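Nondetlow Music Board > New Releases > Hetetti - 'Limetis' video is out

Started by basslinebetty, 2021-09-22

basslinebetty wrote:
Right, who's watched it? I put it on over breakfast and then had it on again on the bus with no sound, which I don't recommend. I've been going on about this band since the July EP so I'm biased, but I think it's the best thing they've done. The bit where the drummer walks out of the wedding and just keeps playing on car bonnets all the way down the hill — I actually laughed out loud. And the song's a proper grower. First go I thought the chorus was thin, by the third I was humming it in the shower.

tapehiss29 wrote:
Watched it. Liked it. Didn't love it. The song is great, but I'm worn out by videos where the band gets chased by somebody in a mask. They did it in the last one and half the bands on that label have done it as well. The wedding stuff was funny and I wish they'd stuck with that for the whole four minutes.

basslinebetty wrote:
The mask person is the bride though! Watch the shoes.

tapehiss29 wrote:
Oh. OK, I'd missed that. Still don't like the mask.

moorhen_k wrote:
Am I the only one who thinks the mix is different from the radio version? The bass is miles louder in the second verse and there's an extra bit of guitar before the last chorus. I've played them back to back on headphones and I'm sure of it.

Not complaining, I prefer it. I just want to know which one's going on the album, as I've already paid for the vinyl.

sundaydriver wrote:
It's the Kordestani mix. They did the last album too, and they always pull the bass up. Personally I think it spoils it a bit — the singer's voice is the whole point of this band and you have to strain for it in the verses. Radio version for me.

moorhen_k wrote:
Strain for it? She's right at the front! What are you listening on?

sundaydriver wrote:
Kitchen radio and a laptop. Which is how most people are going to hear it.

moorhen_k wrote:
Well, there you go then.

basslinebetty wrote:
Play nicely, you two. Has anyone had any luck with tickets? The Nondetlow date only holds 700 and I was in the queue with 1,000 people in front of me. I got to the page where you choose your tickets, picked 2, and it threw me back to the start. I nearly threw the laptop. My sister reckons they'll add a second night, but she said that last time and they didn't.

halfpriceharmony wrote:
Got mine! I went in on the phone with the wifi off and it let me straight through, no idea if that made any difference. They were £29 plus fees, and I thought that was fair for a band who've been on the telly now. Standing only. I'm too old for it but I'll take my good shoes and lean on something.

On the video, I'm with betty. I like that it doesn't take itself seriously. The cake gag got me, and so did the priest miming the guitar solo. I do agree with tapehiss that the ending's a bit rushed. They get to the beach and it just stops, and I sat there waiting for another verse. I wonder if there's a longer cut somewhere.

All indoors:

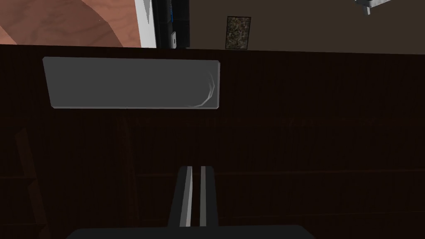
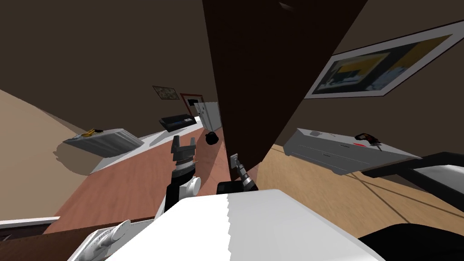
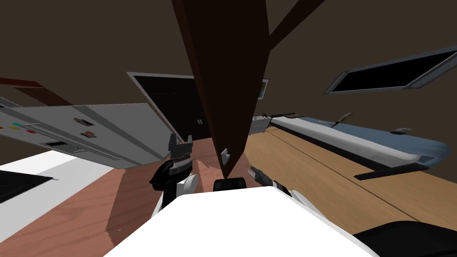
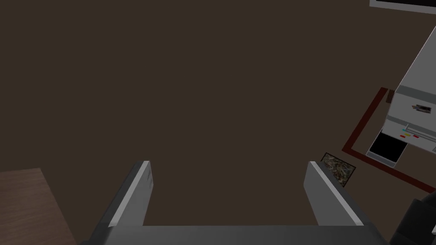 sundaydriver wrote:
There is a longer cut, or there was meant to be. The director talked about it when the teaser went up and said the beach part went on for another minute, with the whole wedding party dancing in the sea. I'd rather have had that than the car bonnets, to be fair. It might turn up as an extra when the album's out.

tapehiss29 wrote:
A minute of dancing in the sea and they kept the mask in. Unbelievable.

basslinebetty wrote:
If it does turn up I'll start a new thread. Well jealous about the ticket, halfprice. If you hear of anybody selling one at face value, please send me a message, I'm not paying double to a tout.

moorhen_k wrote:
Just checked the vinyl listing again and it says "album version" next to Limetis, so that's no help at all. I've emailed the shop.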